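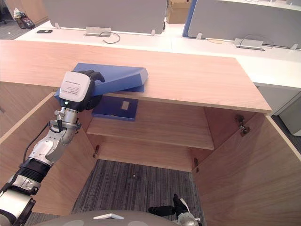
Members' Forum: Library and Archive
Topic: Access to the Szewczyk letters

Registrar_Mandau
September 1, 2025
Members are informed that the Mandau Lodge has completed its list of the Szewczyk letters. The collection comprises 77 items, most of them addressed to students of the Ramama circle. Reading copies may be requested in writing. Papers describing grade ceremonies remain closed for 50 years from the date of writing.

ashlar_north
I thank the Registrar for this work. May I ask whether the closure applies to the whole of a letter, or only to the passages concerned? Several letters deal chiefly with rent and train times and mention a ceremony once.

Registrar_Mandau
The whole letter is closed. The rule was adopted at the May meeting.

C. Melis
I must record my disagreement. The Drelska group printed five of these letters in its own journal, ceremonial passages included. To withhold from our members what any reader may buy second-hand serves no purpose that I can see.
Cinzia Melis

vesper77
With respect to Ms Melis, the Drelska printing was made without the consent of the heirs, and the text is poor. In letter 7 the closing prayer is given to the wrong author. An earlier breach does not release us from our own undertaking.

C. Melis
The error in letter 7 is a good argument for publishing a correct text.

ashlar_north
Could the five printed letters be treated separately, with the heirs' agreement?

Registrar_Mandau
A request of that kind should be sent to the Lodge office, signed by two members. I will place it before the next meeting.

C. Melis
I shall sign. A second name is needed.

ashlar_north
You may add mine.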